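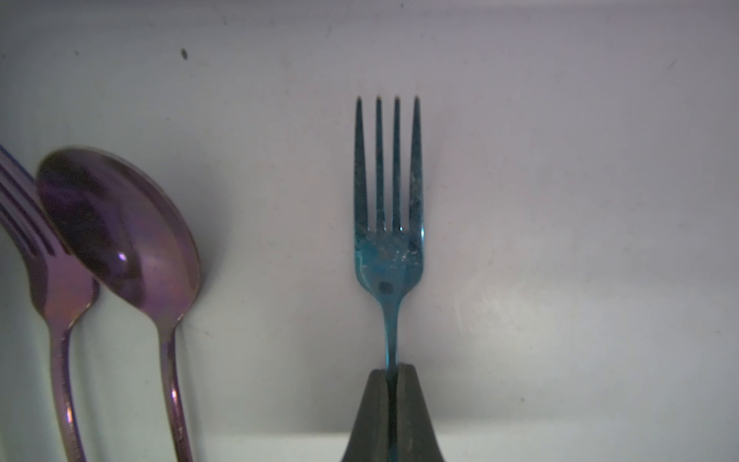
Colton Poirier
Chez moi, les couverts colorés ne vont jamais au lave-vaisselle. J'en ai eu des violets pendant deux ans, et le brillant est parti d'abord sur les dents, ensuite sur le manche. Tu les laves comment, les tiens ?

12 commentaires · 3 partages

frodis_m
Au lave-vaisselle, programme éco, avec les assiettes. La série bleue vient d'un lot Altden acheté en mai. Les couteaux n'ont rien, mais les fourchettes ont pris un aspect moucheté, avec des zones plus foncées sur la tête. Je voudrais savoir si ça se rattrape.

R. Lockwood
Pour moi c'est du calcaire. Vinaigre blanc tiède, dix minutes, rinçage, torchon. Si les marques restent, c'est le revêtement et là tu ne peux rien faire.

Colton Poirier
Pas de vinaigre sur une finition irisée, surtout sans connaître le traitement. Eau chaude et savon, éponge côté doux.

R. Lockwood
J'en mets depuis des années sur les miens, aucun problème.

Colton Poirier
Les tiens sont en inox nu, tu l'as écrit dans l'autre sujet.

R. Lockwood
Exact pour les grands. Les cuillères à café sont dorées et elles passent au vinaigre aussi.

callum.p
Même souci avec des Orker turquoise. J'ai essayé le bicarbonate en pâte, à éviter : ça a laissé des rayures fines. Depuis je les lave à la main et je les essuie tout de suite. Les taches sombres n'ont pas bougé.

frodis_m
Merci. J'ai testé le savon sur une seule fourchette hier soir. Les petits points clairs sont partis en partie, les zones foncées non. Je tenterai le vinaigre sur une autre, une qui est déjà bien marquée.

Colton Poirier
Alors très dilué, et pas dix minutes.

callum.p
Dis-nous ce que ça donne, j'ai encore six pièces à récupérer.

J'aime (4) · Répondre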